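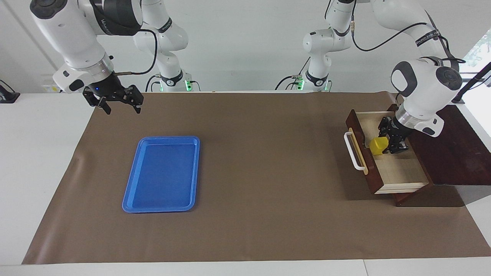

The case against a place for everything

I have been told for most of my adult life that an organized home is a calm home. My mother said it, the magazines at the dentist say it, and now an app called Talla says it to me every morning at breakfast, because I installed the thing in January and haven't worked out how to turn off the reminders. I don't believe it. I'm not sure I ever did.

Let me be fair to the other side first. Knowing where the scissors are is good. Nobody sane would argue for losing the car keys. If the advice stopped there I'd have no quarrel with it, and neither would I have paid Skalero $500 for a set of drawer inserts, bins and risers that are now mostly in the garage.

But the advice never stops there. It starts with the scissors and ends with your rubber bands sorted by size. Somewhere between those two points it quit being help and became a hobby, and then a kind of test you could fail in front of guests.

What I'd like to see, just once, is evidence. The claim you hear over and over is that time spent sorting is paid back later in time not spent looking. Is it? Talla puts the figure at 15 minutes saved a day. I looked for where the number came from and found that it came from people who use Talla, who were asked how much time they felt they saved. I feel I save money at the warehouse store too. I have a freezer full of fish sticks that says otherwise.

And the time spent sorting is never put on the other side of the scale. The app wants every object in the house entered, with a category and a location. I'm told my own household stands at 2,407 items, which includes each spoon. That took most of a month of evenings. To earn those evenings back I would have to be a person who looks for spoons a great deal.

There is a store in Judstead, Wojcik Home, which used to sell hardware. You went in for a hinge and an older clerk took you to the hinges. Now the front half is containers. Clear ones, woven ones, ones with a little chalkboard on the front. The hinges are in back, in a single aisle, and half the hooks were empty the last time I was in. I'm not saying containers killed the hinge. I am saying that a store which once sold the parts to fix a drawer now mainly sells things to put inside a drawer, and that you can learn something about us from that.
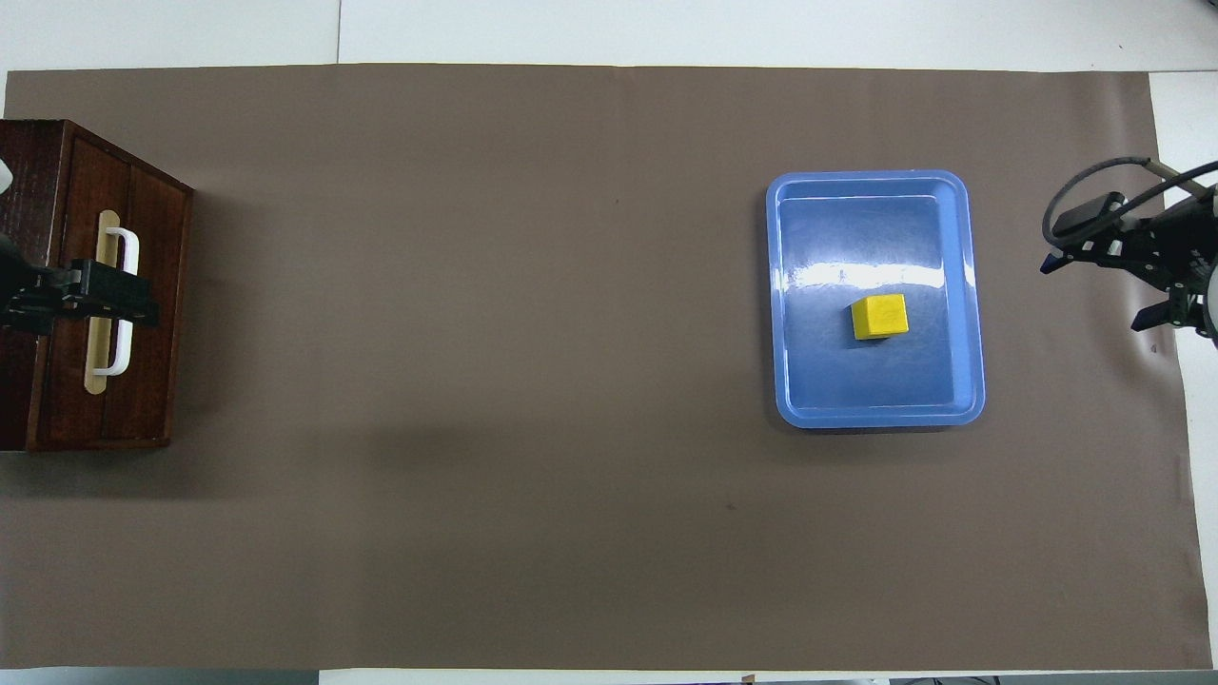 This page was last changed on Apr 25, 2023.

The containers bother me more than the app does. Look at how the pitch works. You have too many things, so you should buy more things to hold them. The bins take up room, the bins come in sizes that don't match your shelves, and the shelves have to be bought again to suit the bins. Skalero even sells a bin for storing the bins you aren't using. I own one – it came with the set.

People who like this stuff tell me I'm missing the point, that the real benefit is peace of mind. I've asked several of them what happens when somebody else in the house puts a thing back in the wrong place. The answers did not sound peaceful. A system with 40 rules makes 40 ways for your family to annoy you. Before the system, the tape was in the kitchen somewhere. After the system, the tape is missing, even when it's in the kitchen somewhere, and someone is to blame.

Children are the worst hit. I know a house where the toy shelves carry labels with both a word and a drawing, and where a dinosaur may not spend the night with the farm animals. I understand the wish behind it. I've stepped on the dinosaur. Still, I think a kid who leaves a half-built something on the floor overnight and comes back to it in the morning is doing a better thing than a kid who takes it apart at bedtime so each piece can go home to its box. Adults are no different. Every workbench I've admired was a mess, and its owner could find anything on it in the dark.

That's the part the advice gets most wrong, I think. It assumes that a mess has no order in it. But a pile on a desk is sorted already, by when you last touched it. The stuff you need is near the top. The stuff you don't need sinks. Tax forms go to the bottom, where they belong until spring. Tear that down, file it by subject, and you've thrown out the only information the pile had, which was what you were in the middle of.

The usual reply is that piles work until they don't. True. So do files. My aunt kept beautiful files, tabbed by hand, and when she died it took us five days to find the deed to her house, because she had filed it under the name of the street she grew up on. It made sense to her. A system is a set of private jokes you tell yourself, and other people won't get them.

I'm open to being talked out of some of this. If you share a small kitchen with four other adults, label the shelves. If you run a pharmacy, please label everything. And there are people who simply enjoy sorting, the way others enjoy crosswords, and I wouldn't take it away from them. What I object to is the sermon, the idea that the rest of us are living badly and that we'd be kinder, thinner and better rested if only the batteries had a divider.

My batteries are in the drawer under the toaster, along with the birthday candles, the takeout menus and a key to something. I checked it before writing this. It took about 5 seconds to find two that matched, and one of them was dead. No drawer insert would have told me that.

I've deleted most of what I entered into Talla. The spoons went first. It still sends the reminders.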